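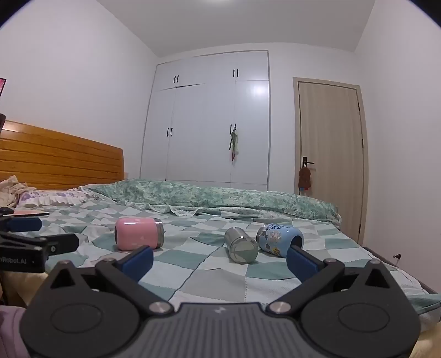
Bedroom set, three containers on the checkered sheet, fingers open.

Gripper width drifts, then the arm squeezes too hard

4 min read

tidewrack
Posted Aug 26, 2026

Looking for ideas on a fault that has cost us a week. We record tabletop and bedroom tasks with hand-held grippers, two per operator, and train an arm on the result. The arm is a Perix with the same fingers bolted on. The task set in question is picking small cylinders up off bedding and standing them on a shelf.

310 episodes went into training. On the arm, the policy reaches well and lines up well, then closes past the point where it should stop. On Monday it cracked a plastic container and kept pushing until the current limit tripped. The arm faulted and held position with the thing still clamped. Heather Munro was at the e-stop and hit it. No one was hurt, but her other hand had been near the shelf a few seconds earlier, and I don't like that.

I went back through the recorded widths in Tonik. With the fingers fully closed, the right-hand gripper should read zero. In early episodes it does. In late ones it reads 2 mm open. The left one is fine all the way through. Same firmware on both.

What would make one side drift like that?

boltcircle
Pivot screw. If the width is measured at the motor or at one linkage joint, any slop between there and the pads is invisible to the sensor. Put a paint mark across each screw head and the plate and look again after a day of work.

gannetlane
I'd look at the pads before the screws. Soft fingertip pads take a set. We had ours at Hepburn for 3000 closes and the tips were visibly rounded over. Closed width changed with no screw moving at all.

boltcircle
Worn pads would make it close further, though, so the reading would go negative. His reads open when it's shut.

gannetlane
Depends how it's zeroed. If it re-zeros at power-up against the pads, then a pad that has shifted on its mount can push it either way. I wouldn't rule it out from the sign alone.

tidewrack
It does zero at power-up. The operator squeezes the fingers shut and presses the button. I checked the pads against a spare and they look the same to me. I haven't pulled them off yet.

mossbank_k
Could be the zeroing step then. Someone in a hurry who doesn't close it fully will shift every number in that session. Does the offset grow slowly or jump?

tidewrack
Good question. I plotted it per episode. It jumps – flat, then a step, then flat again. The step is at a break between sessions.

mossbank_k
So it isn't wear. Wear doesn't wait for the lunch break.

boltcircle
A loose screw can jump too if the thing was dropped. But fine, I'd try the zero first. Power it up, close it by hand with a bit of fabric between the pads, press the button, see what you get.

Working over a bed, I can see it happening. With a quilt and loose ruffles around, it would be easy to catch a fold of cloth in the fingers and not notice.

tidewrack
Tried it. A fold of the checkered sheet between the pads gives nearly the same offset as the bad sessions. I can't prove that is what happened, but I can reproduce the number.

gannetlane
Then you have a data problem and you can fix it in software. Subtract the offset from the late episodes and retrain.

rudd_felmont
Please don't stop there. I do safety reviews at Felmont and the bad zero is the smaller half of this. A wrong number in the training data shouldn't be able to crush anything. The arm had no force limit of its own except the one that protects the motor. That limit is there to save the gearbox. It won't save a finger.

gannetlane
Most labs run that way and watch the e-stop.

rudd_felmont
I know they do. I still write it up every time. Heather had a free hand near the shelf while the policy was live. The e-stop worked since she was quick. Also, holding position on a fault is the wrong choice for a gripper with soft targets. It should release, or at least go slack, unless dropping the load is worse.

boltcircle
Going slack isn't always safe either. We carry glass.

rudd_felmont
Then you need a different rule for glass. He's picking up small containers over a mattress.

tidewrack
Fair. Changes as of today:

- Zeroing is now over a bare table, with a photo of the closed pads saved to the session in Tonik.
- The software refuses a zero if it differs from the last one by more than a small margin.
- Grip force on the arm is capped well under the motor limit. The cap lives in the controller and the policy can't touch it.
- On a fault the gripper opens for this task set.
- Tape on the floor, and everyone stays behind it while the arm is enabled.

Late episodes are out of the training set for now. I may correct and re-add them, but I'd sooner re-record.

gannetlane
You're throwing away good episodes. The offset is constant within a session, you said so yourself.

tidewrack
Constant as far as I can tell from the closed readings. I don't know that about the readings with something in the fingers, and those are the ones the policy learns from.

mossbank_k
Did the cap hold?

tidewrack
Ran it this afternoon against a load cell, no people inside the tape. It stopped at the cap each time. I'll leave it cycling to 2000 closes before we go back to real objects, and I'm pulling the right-hand pads off tomorrow to look at the mounts. Will post if they've moved.

boltcircle
Paint the screws while you're in there.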